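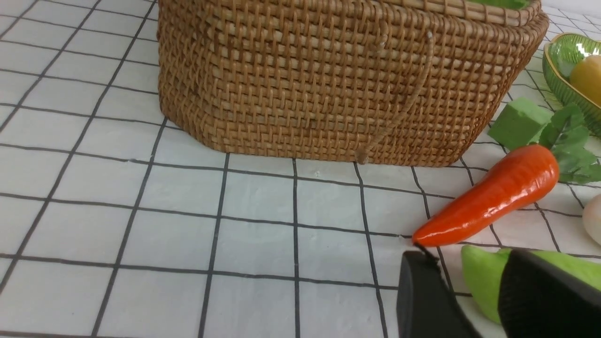
The willow beds at Drumesent flood most winters, and the growers there have never tried very hard to stop it. The plants don't mind. By November the leaves are down, the rods stand eight feet tall in their rows, and cutting can start as soon as the ground will take a tractor.

Basket willow was once an ordinary farm crop. It went into potato baskets, laundry hampers, bread trays and fish traps, and a farm with a wet corner that was good for nothing else could make a little money from it. Then came plywood crates, cardboard and plastic. Most of the beds were pulled up and put down to grass. At Drumesent, 17 acres are left, split among four families.

Demand has come back, though in a different shape. The buyers now are hobby weavers, garden designers and a few small workshops that sell baskets for the kitchen and the bedroom shelf. They want short, thin rods in matched lengths, and they want color. The old trade wanted tough brown willow and plenty of it.

Vidilia, a workshop in a former feed store at the edge of town, is the largest customer in the valley. It took 800 bundles last season and says it would have taken more. Eleven people work there, most of them part time. New weavers start on round bases and stay on them for months. A square base looks simple but is harder, as the corners pull in if the tension is wrong.

The work is slow to learn and does not pay well at first. A plain log basket takes a good weaver most of a morning. A lidded hamper can take three days. Vidilia sells its biggest hamper for $251, and after material and wages there is not much left over. Imported baskets of about the same size sell for a fifth of that in the big stores.

Many of those imports aren't willow at all. Rattan is a climbing palm that grows in tropical forests, and its long, even stems are easier to work quickly. It bends well and can be split into flat strands. The word "wicker" covers both, along with cane, reed and even paper twisted to look like reed. It describes the way a thing is woven and says nothing about the plant. Weavers get tired of explaining this to customers.

Caring for either kind is much the same. Dust gets into the weave and should be brushed out with something soft, such as an old paintbrush. Direct heat is bad for it. A basket kept next to a radiator dries out and starts to creak, and after a few winters the strands snap where they bend most, usually at the rim and the handles. A light misting with water in the dry months helps. A damp basement is worse than a radiator – mold gets into the inner layers and is very hard to get out again.

Broken baskets used to go to a mender. Giannakopoulos, a family shop on the main street in Prondon, still takes them in, on Mondays only. The shop's ledger shows 1,189 repairs since it began keeping count, the bulk of them chair seats and handles. A new handle costs $30. Rims cost more, because the old one has to come off in one piece if the sides are to hold their shape.

Back at the beds, the worry this year is beetles. They strip the leaves in early summer and leave the rods branched and short, fit only for plant supports. Two of the families have begun leaving rough grass between the rows to bring in the insects that eat them. The other two are waiting to see the rods before they decide. Cutting will go on until March, when the buds start to swell.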